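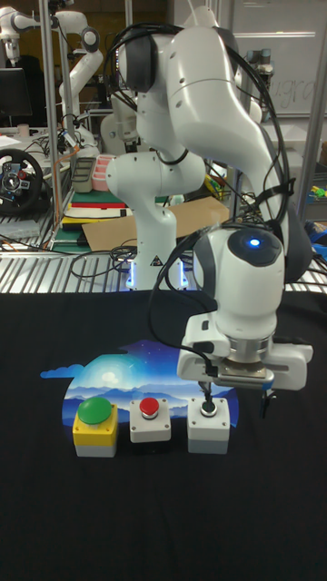
The first thing Albane Sabatier does when she sits down to teach a robot is take off her watch. It knocks against the controller, she says, and the robot's arm repeats every knock. Then she rolls her shoulders, squeezes the handset and starts pushing a button. A few feet away, a big white arm pushes it too.

I spent two days at Fivbridge, the small lab where Sabatier runs the teaching sessions for a project named Plunum, and I could have stayed a week. I had expected screens full of code. There are some of those, but most of what goes on is closer to a piano lesson. A person makes a move, the arm makes the same move, and the computer keeps a record of every joint angle and every camera view along the way. Do it enough times and a learning program can try the move by itself.

Enough times, for the button task, is 50 to begin with. "I can do them in a morning if the coffee is good," Sabatier says. A full set of recordings now stands at 1,116 runs, made by 4 people with very different hands. Ritchie, the youngest of the group, is quick and a little rough. Sabatier floats in slowly and settles. The program gets both styles, and she thinks it's better for it.

A push button sounds like the dullest thing you could ask of a robot this capable, and I said so. She laughed and handed me the controller.

Why a button is hard

My first try missed. So did my second! Reaching for a light switch at home, you feel your way through the last half inch without a thought. Driving the arm, I had only my eyes, and from where I sat the fingertips looked perfectly lined up when they were well off to the side. I came down on the housing, backed up, and came down on it again.

"Stop above it first," Sabatier told me. "Look from the side. Then go."

That pause turns out to matter a great deal in the recordings. Runs where the teacher stops, checks and then drops straight down are easy for the program to follow. Runs with a lot of wandering teach it to wander. She keeps a few of the messy ones anyway, mostly those where the teacher drifts off line and recovers, so the robot has seen a way back.

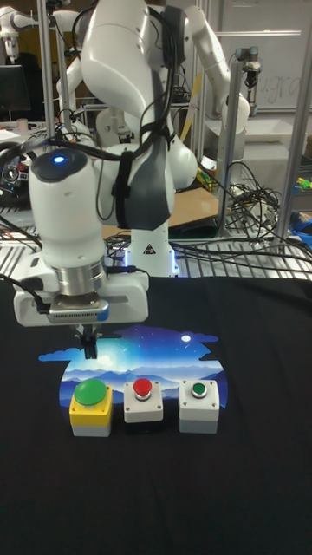
Three buttons, three habits

The big mushroom button is the friendly one, a fat target you can hit from nearly any angle. The red one in the middle wants more care. The small one on the right is where beginners come to grief, and it was where I spent most of my afternoon, hunched forward with my tongue between my teeth.

My best stretch was 46 runs, of which Sabatier agreed to keep "a good many." She was being kind. By the end, though, something had changed — I had quit thinking about the handset and was just reaching. She says everyone gets there, usually right after lunch. 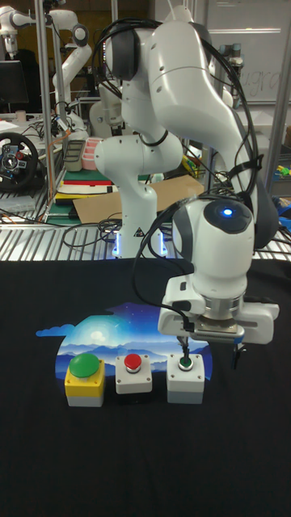

What comes next

In April the group plans to move on to a set of latches built by Retton, a local workshop, and Sabatier already has one on her desk at home so she can practice with her eyes shut. She wants to know what her fingers do before she asks the arm to do it. I tried the latch too. It took me four goes, and I was using my own hand.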